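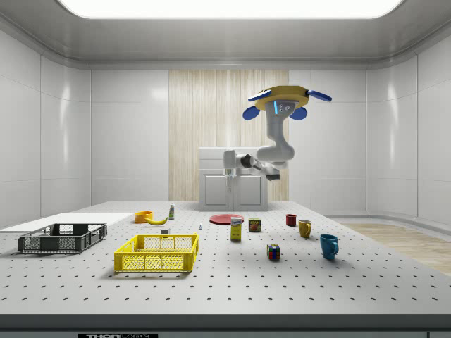
Most of the trouble in a simulated robot cell comes from the frames. I look after one such cell, a single arm on a cabinet base with a four-fingered gripper, and in the past year I have spent more hours on coordinate frames than on planning, grasping and rendering put together. The arm is mounted behind the far edge of the worktable, on its white two-door cabinet, so every reach goes over the back edge and toward the front. A base frame that is rotated by a small angle does little harm at the red plate, near the back. At the teal mug, out by the front, the same angle has had the whole reach to grow in, and the fingers close on air or on the rim. The operator then files a ticket against the grasp planner. I would like that habit to stop, and I think the way to stop it is to maintain a simulated cell the way a plant maintains a real one.

By that I mean a written setup procedure, a fixed inspection interval, and one person who signs for each change. A real cell gets these things as a matter of course. Bolts loosen, cables wear, and somebody has a checklist. A simulated cell is assumed to hold still. It does hold still in the narrow sense that no bolt will ever back out. The files, however, are edited all the time, often by people who are working on something else.

The worst case we had was Drovthorpe build 701. A developer replaced the table mesh with a cleaner one. The old mesh had its origin at a corner and the new one had its origin at the center of the top surface. He corrected for this in the scene file. He did not correct the collision shape, which was kept in a second file and loaded separately. What we saw on screen was right. What the planner saw was a table 40 millimeters too high. The arm refused every low approach and took every tall object without complaint. We tuned planner weights for 15 days before Ritu Pandey turned on the collision overlay and found the fault in one morning.

The overlay should have been the first step. It is now step one of our procedure, and I will defend the order of the steps that follow.

Load the table and base only. Show the visual and collision shapes together and compare them at all corners. Then drive the arm to its zero pose and read the joint values back from the controller, not from the viewer. The viewer interpolates. Next, touch the tool point to a grid hole near the back of the table and to another near the front. A perforated table is a good fixture for this, as the pitch is known and the holes can't drift relative to one another. If the error at the front hole is larger than the error at the back hole, suspect base rotation. If the two errors match, suspect an offset. Our limit is 2 millimeters at either hole.

Only after that should the gripper be checked, and the objects last of all. People want to do it the other way around. Objects are pleasant to work with, and a mug with a bad inertia value does something you can see. A wrong base frame mostly looks like bad luck.

The usual objection is cost. At Bivska, where I worked on physical palletizing cells, the full check took a shift and stopped production. I understand why a manager who remembers that would resist it here. But the simulated version can be scripted, apart from the overlay comparison, and I would keep a person on that one. Our script passed build 701. It compared each shape against its own file, and each shape agreed with its own file perfectly.

A second objection, put to me by a reader at Kwiatkowski, is that small errors are useful, and that a policy trained on a slightly wrong cell will cope better with a real one. I accept the premise. Variation that is sampled on purpose, logged, and centered on a correct value does help. A fixed error that no one has recorded is a bias, and training on it teaches the bias. If you want noise on the base frame, put it in the configuration where it can be read and switched off.

The Nudura scene goes through the same procedure in February. Its table and collision shape are still in separate files, and I have asked for them to be merged before we start.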